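Handling everyday objects: an interview with the Sodine demonstration team

Sodine opened its Gavgate workshop to visitors in July, with a programme of demonstrations running from 2 pm. Members of the public were invited to see how hand-held grippers are used to record ordinary household tasks. We spoke to the team's lead demonstrator during the afternoon.

The lead demonstrator explained that the team works with common kitchen items by choice. "Visitors often expect us to begin with factory parts," the demonstrator said. "We begin with what is in the cupboard. A jar is a fair test, as glass is smooth and the sides are seldom straight."

Each visitor was offered a place at the table and a short period of instruction. Groups were limited to four people, and 16 places were available in the course of the afternoon. All were taken before the doors opened.

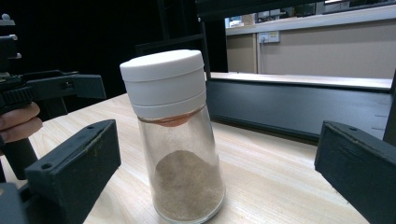 A glass spice jar between the fingers of a hand-held gripper at the Gavgate open day.

Asked what newcomers find most difficult, the demonstrator pointed to the approach. "People close the fingers too early. We ask them to bring both sides level with the object and then to stop for a moment. The grip itself is the easy part."

The Garrido training course, which Sodine runs for its own staff, follows the same order of work. New operators spend their first sessions on rigid containers and move on to soft packets later. "Powders are of interest to us as well," the demonstrator added. "The contents shift when the jar is tilted, and the operator has to allow for that."

The recordings made by staff are passed to the company's Brara project, where they are used to teach robot arms similar movements. Visitors' attempts were not kept. The demonstrator described progress as steady. "An arm that can lift a jar is useful. One that can put it back where it belongs is what our partners ask for, and we have more to do there."

A further open afternoon is planned at Gavgate. Places must be booked in advance through the Sodine visits desk.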